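Inicio | Manualidades | Juegos en casa | Contacto

Imprimir esta página | Enviar por correo

Cómo montar una bandeja sensorial sin perder la tarde (ni la paciencia)

Por Chun-yin Shih

En las tiendas venden bandejas sensoriales ya hechas, con su folleto y su precio de mueble. La mía salió del cajón donde acaban las cosas que nadie reclama. Ha entretenido a dos sobrinos y a un cuñado, y el cuñado fue el que más tardó en devolverla.

Paso 1. Busca una bandeja con borde. El borde importa más que el tamaño, salvo que te guste gatear debajo del sofá. Si tiene relieve en el fondo, mejor: ya cuenta como una textura y no has hecho nada todavía.

Paso 2. Elige algo que se pueda apretar. Los pulsadores redondos funcionan con cualquier edad. Ponlos separados, en triángulo si quieres, y de colores distintos, para poder decir "ahora el rojo" y que te ignoren con conocimiento de causa.

Paso 3. Añade algo que se doble. Un trozo de cuerda trenzada basta. Que sea corto, que nadie pueda enrollárselo al cuello, y dóblalo en forma de U para que invite a estirarlo. Quema o cose las puntas antes; yo no lo hice la primera vez y en febrero seguía recogiendo hilachas. 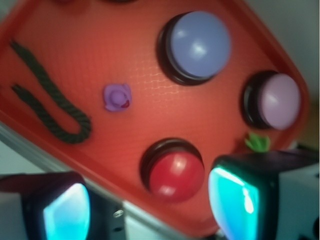 Paso 4. Deja huecos. La tentación es llenarlo todo, y entonces lo que tienes es otro cajón. Con menos piezas se toca más y se tira menos.

Paso 5. Incluye una pieza blanda o de formas redondeadas que quepa en la mano. El color da igual, aunque en mi casa todo lo morado desaparece antes. Si va a jugar un niño menor de 3 años, descarta cualquier cosa que le quepa en la boca, por bonita que sea. Y quédate delante mientras juega, que el café se puede tomar de pie.

Paso 6. Piensa en lo que hay detrás. Una tela lisa o casi lisa tapa la estantería, el televisor y demás competencia desleal. La mate es más agradecida que la brillante, y las arrugas no le importan a nadie, así que guarda la plancha.

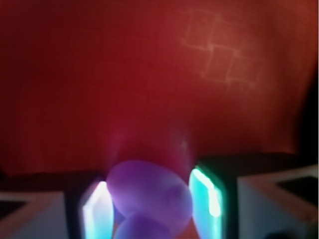 Paso 7. Cambia una sola cosa cada vez. Si lo renuevas todo de golpe, te pedirán la bandeja de antes, con lágrimas.

Para limpiar, paño húmedo en la bandeja y nada de mojar los pulsadores. La cuerda se lava a mano y se seca estirada.

Publicado el 27/12/2023

Contacto | © Chun-yin Shih | Volver arriba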